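Subject: Re: [Hornholm quilters] Backing fabric for the November raffle quilt
Date: 21/07/2021

On 21/07 a member in Harju wrote:
> Does the backing have to be cotton? I have a big piece of fleece
> left over and hate to see it go to waste. Also, how much bigger than
> the top should it be? Mine finished at 28 blocks and I'm nervous
> about cutting.

Hello dear, and hello to everybody else reading along!

Fleece is fine, and please don't be nervous. I backed my very first quilt with fleece (the winter we moved out to Brotow, when the house was so drafty we slept in our socks) and it's still on the guest bed. You can even leave out the batting if your fleece is a thick one. It does stretch, though, so go easy when you smooth it out and don't pull it tight before you pin. I pulled mine, and it puckered all down one side.

As for size, I like four extra inches on every side, more if you're sending it to the longarm lady. She wants six, and she does check!

If you'd still like cotton, the Prirkix shop has wide backing on the sale table again, and I came home with 30 inches more than I needed, so do ask me first.

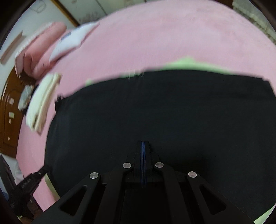
Dark backings are lovely with the brighter tops, but they show every bit of lint, so keep a sticky roller in your bag. And wash it twice if it's red or navy. I learned that one on a white border and I was sick about it for a week.

Bring your top along next time and we'll lay it out together on the big table before you cut a thing.

Hugs from Hornholm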